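Monitor goes black when the sit-stand desk moves
Workstations and Furniture > Desks

prurine_dave
Seketti frame, 69 cm at its lowest, 102 cm standing. Every Friday I raise it and the screen drops signal partway up. Wood-coloured top, grey bezel, screen fully black:
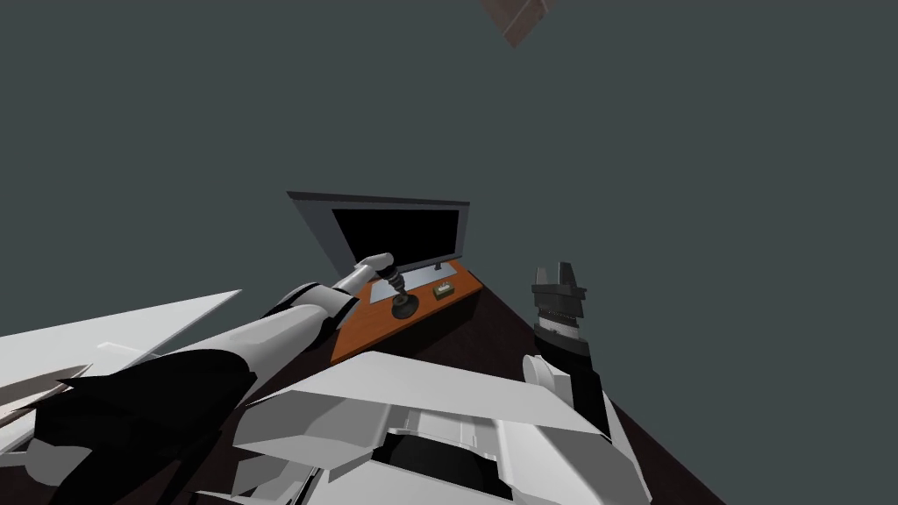
Reply 1 – kelpie18
Cable strain. Your video lead is too short for the travel. Fit a 2 m one and leave a service loop.

Reply 2 – Ilgın Güler
I disagree. Strain faults normally show as flicker first. A clean drop suggests motor noise on a shared power board. Put the desk on its own outlet and retest. 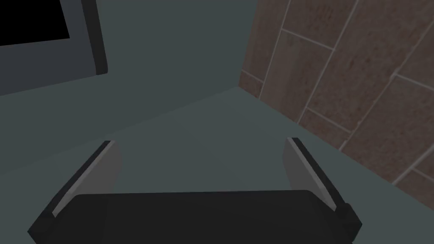
Reply 3 – kelpie18
Motor noise is overdiagnosed. I had 18 of these frames at the Pramadthorpe office, all on shared boards, and the faults were mechanical. Check the plug at the monitor end.

Reply 4 – sison_user
Check the colour depth setting too. A marginal cable can pass at a lower rate and fail at full.
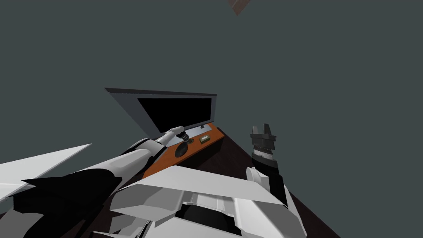
Lower the refresh rate, run the desk through its full travel, then put the rate back up and repeat. If it only fails at the higher rate, replace the cable.

Reply 5 – prurine_dave
Separate outlet made no difference. Longer cable ordered – will test at both rates.

Reply 6 – Ilgın Güler
Fair enough. I would still keep the motor off that board.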